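Murkalgate Workshop Forum > Storage and Housekeeping
Thread: Blue bins, sloping racks and the great sponge question

skakari_dan
Posted 7 November 2025

We've finally got proper racking in the unit, the sort where the bins sit on a slope, and I've been put in charge of keeping it clean. This is what happens if you own your own bucket.

Two things I'd like opinions on. First, the bins. Blue plastic, and they show every thumbprint ever made. Second, the floor, which is smooth and grey and looks lovely until you've mopped it, at which point it looks like a map of where you've mopped it.

I've been using a big yellow sponge for the lot. My colleague says a sponge is for cars and I should grow up and buy microfibre.

messina_lass
Your colleague is right about the floor and wrong about the bins. Cloths skate over moulded plastic and leave the muck sitting in the corners. A fat sponge gets in there. Warm water, a drop of washing-up liquid, rinse, leave upside down overnight.

Oldjornia
Disagree. Sponges are where dirt goes to retire. You wipe bin one, and by bin four you're just sharing bin one around. Microfibre, fold it, turn it, bin it in the wash. I did 2563 bins in a pick warehouse before my knees gave notice and never touched a sponge.

messina_lass
You counted them?

Oldjornia
They paid by the bin.

Kurniawati Tarigan
I'm with the sponge side, provided it's the thick block kind and not those thin green-backed things that fold up like a wet sandwich. Ours is the chunky yellow sort and it keeps its corners.
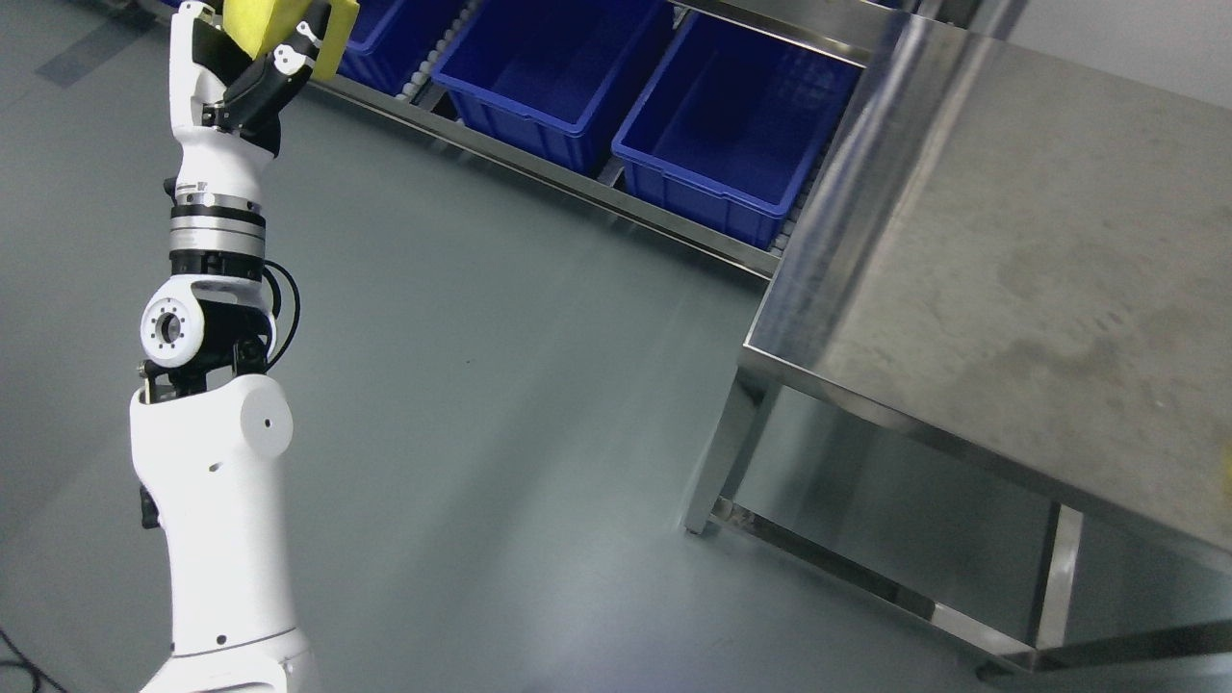
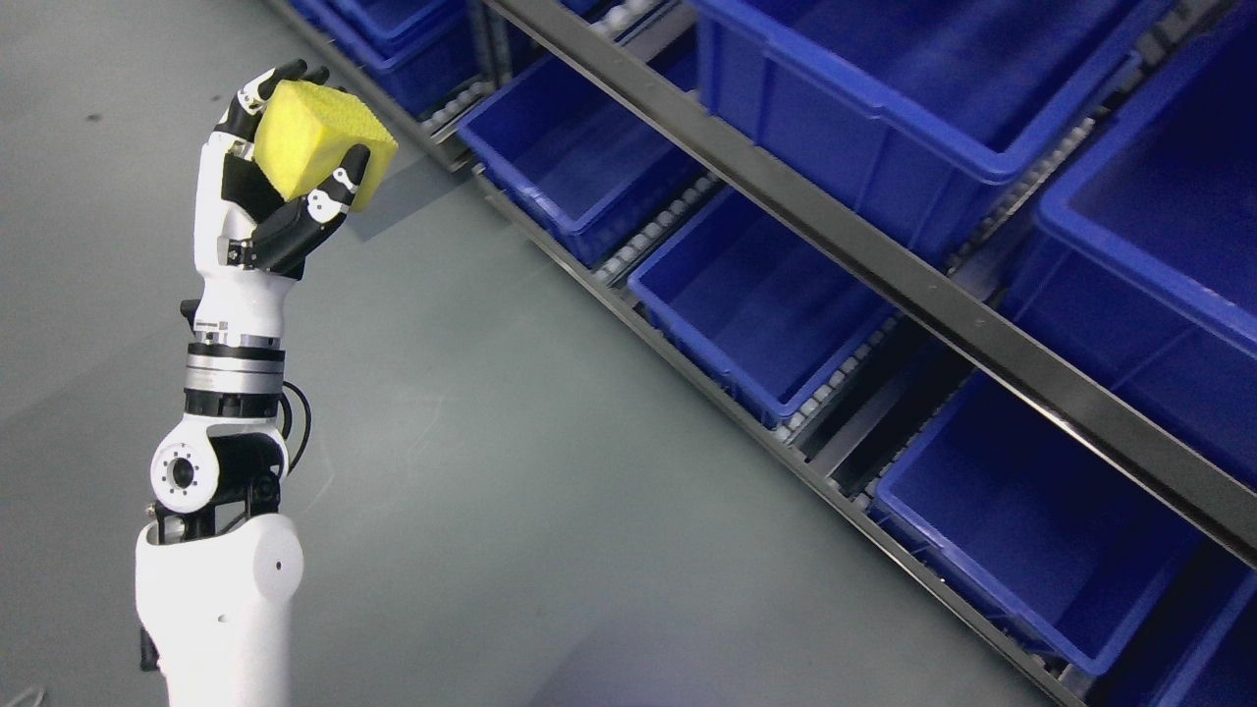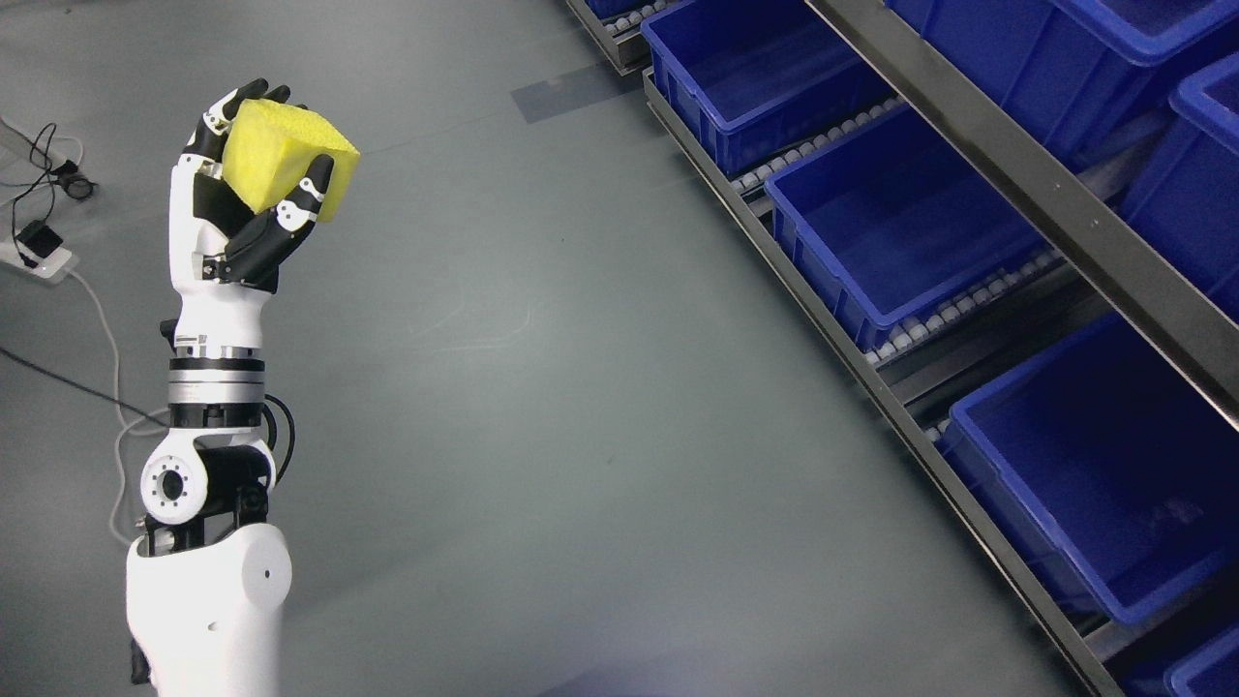

Same yellow in all three, and you won't lose it on a grey floor.

skakari_dan
Posted the same day

Right, that's my colour chosen for me. How often are you replacing them? Mine goes a bit grim after a week, but I also use it on the rails, so it may have grounds for complaint.

Kurniawati Tarigan
Every 2 weeks for bins. Never the same one for the rails. Metal edges tear a sponge to bits and then you're picking yellow crumbs out of everything until March.

Oldjornia
I'd like it noted that microfibre does not crumble.

tapewormtom
It does shed, though. We had blue fluff on a batch of varnished panels and I know whose cloth it was, Oldjornia, because you sold me the box.

Oldjornia
You washed them with a towel. I can't be held responsible for that.

messina_lass
Back to the floor. Dan, if you're getting streaks on a smooth floor it's nearly always too much detergent. Halve it, then halve it again. Go over it once with plain water and a flat mop, and work away from the racking so you don't end up stranded behind it.

skakari_dan
I have been stranded behind it. Roughly 7 minutes, with a flask - not the worst part of my week.

Will try less detergent and report back. Still undecided on cloths, but I've put a separate one by for the rails, so you can all claim a partial victory.

Oldjornia
I'll take it. What make of cloth?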